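Shower task set pulled after gripper fault at Brumgate

By Misaki Kudo
April

A batch of bathroom recordings has been withdrawn from the Brumgate training set after the Susden arm, running on a policy trained from it, squeezed a hand shower hard enough to crack the collar and then let go of it. The shower head dropped into the tray and the hose whipped back against the wrist of the arm. No one was inside the guarded area at the time, and the test was being run with cold water at low pressure.

The fault happened a little after 3 p.m. during the "lift from bracket, turn, replace" task, which the arm had finished without trouble on most earlier attempts. On this run it closed on the handle, started to turn the head toward the wall, and reported a slip. The controller answered the slip by raising grip force, as it is meant to. The reported slip did not stop, so the force kept going up until it hit the limit. The collar gave way at that point.

The force limit was the first thing we checked. It was set at 600 in the controller's own units, a value carried over from the valve-turning tests last fall. For bare metal valves that is fine. For a hand shower with a thin collar it is much too high, and it should have been changed when the task was changed. The task sheet has a line for it. The line was blank.

The second problem took longer to find. Vestergaard, who supply the fingertip pads, looked at the logs and told us the slip signal was false. The pads read light movement across the surface as slip, and a smooth round handle that rolls slightly in the grip looks the same to them as one that is sliding out. In our logs the handle had rolled by a few degrees and stayed put. The arm was fighting a fall that was not happening.

That leaves the recordings. The Zultora batch holds 1878 clips of people handling shower fittings, filmed from head height, and the policy learned its grasp from them.
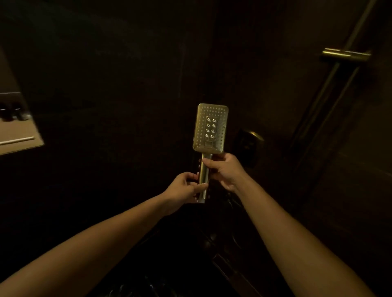 Many of the clips show a two-handed hold, one hand high on the handle and the other lower down. Our arm has one hand. When the clips were converted, the script kept the upper hand and threw the lower one away, so the policy learned a grasp just under the head with nothing steadying the rest of the handle. People use that second hand to stop the fitting from turning. Without it the handle is free to roll, and rolling is exactly what sets off the false slip reading.

Each of these faults had been sitting there for a while. The pads had given odd readings on a paint roller in the winter, and two people had written it up, but the notes went into the hardware log and the task team does not read the hardware log. We are now sending both logs to the same list. Please at least skim the subject lines.

What has changed so far:

The force limit for all bathroom tasks is down to a third of the old value, and the controller will not start if the task sheet has no limit filled in. A slip reading that lasts longer than a second now stops the arm and holds position. It no longer adds force.

Clips with two hands on one object are being tagged and kept out of single-arm training. Nine task groups are affected, and seven of those have been checked. The other two are the hose and towel tasks, which are slower going - the hands cross often and the tagging has to be done by eye.

The guard around the wet bay stays closed whenever the arm has power, including during resets. It was already the rule, but people had been leaning in to hang the shower head back on its bracket between runs. If the hose had come back during a reset it would have caught someone in the face. Cut the power first, then go in.

The arm itself is fine apart from a scuffed wrist cover. Vestergaard are sending a second set of pads with different firmware, and we will run them on plain tubes before anything with a hose attached goes back in the bay. Questions about the tagging can come to me.

Recent items
Wet bay booking sheet has moved
Valve-turning tests: final results
How to file a hardware note
Replacement wrist covers for the Susden arm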